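Can a robot do your chores yet?

Groltow Young Explainers
23/04/2026

Short answer. Sort of. A bit. Not the whole lot.

Long answer, keep reading!

First, what is a chore?

A chore is a job that has to be done over and over. Dishes. Socks. Crumbs. Grown-ups do loads of them and would love a machine to take over. You probably would too.

We already have some machines that help. A washing machine washes. A dishwasher washes dishes. But who puts the clothes in? Who takes the plates out? You do. Or somebody does. Those machines are big boxes that are very good at one thing, and they wait for a person to bring them the work.

The hard bit is the bit in between. Picking up. Carrying. Folding. Putting away.

Why is picking up so tricky?

Try this. Drop a jumper on the floor. Now pick it up with just your thumb and one finger, wearing thick gloves. Hard, isnt it? Most robot hands have only two fingers, and lots of them can't feel much.

A mug is always mug shaped. Turn it round, still a mug. Cloth is different. Drop the same T-shirt 53 times and you get 53 different heaps. A sleeve goes inside. A leg flips over. The robot has to look at the heap and work out where to pinch, every single time.

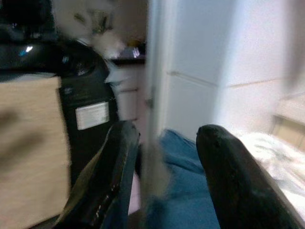

Two black gripper fingers with blue cloth between them. Where would you pinch?

Homes are harder than factories

In a factory, things come along a belt in the same place, facing the same way. The lights stay the same. No toys on the floor. Robots have been working in places like that for a very long time, and they are fast.

Your home is not like that. Chairs move. The cat moves. Someone leaves a towel where there wasn't a towel before. Two kitchens in the same street can have the fridge on different sides. A robot that learned in one can get muddled in the other.

What about shops?

A shop is somewhere in the middle. The shelves stay put, which helps. The stock doesn't. Crisps squash, apples roll, and shoppers walk right where the robot wants to go. Scanning shelves to see what has run out, yes, some robots do that. Washing a big flat floor, yes. Packing your bag with eggs on the top? Much harder.

How does a robot learn a chore?

One way is to show it. A person steers the robot arm through the job, again and again, and a computer keeps a record of what the cameras saw and how the arm moved. Then the robot has a go by itself. It gets things wrong. More practise.

So what can they do now?

Pretty good: hoovering a flat floor, mowing a lawn, moving boxes.
Getting there: picking up clothes, wiping a table, loading a dishwasher slowly.
Still hard: making a bunk bed, matching odd socks, tidying your room when even you don't know where stuff goes.

Have a go

You need a T-shirt and 2 wooden spoons. Hold one spoon in each hand. Fold the shirt using only the spoons, no fingers allowed. Get a friend to time you for 5 minutes. Then swap.

Words to know

Gripper: the part of a robot that grabs things.
Automation: when a machine does a job by itself.

Next time: how do lifts know where to stop?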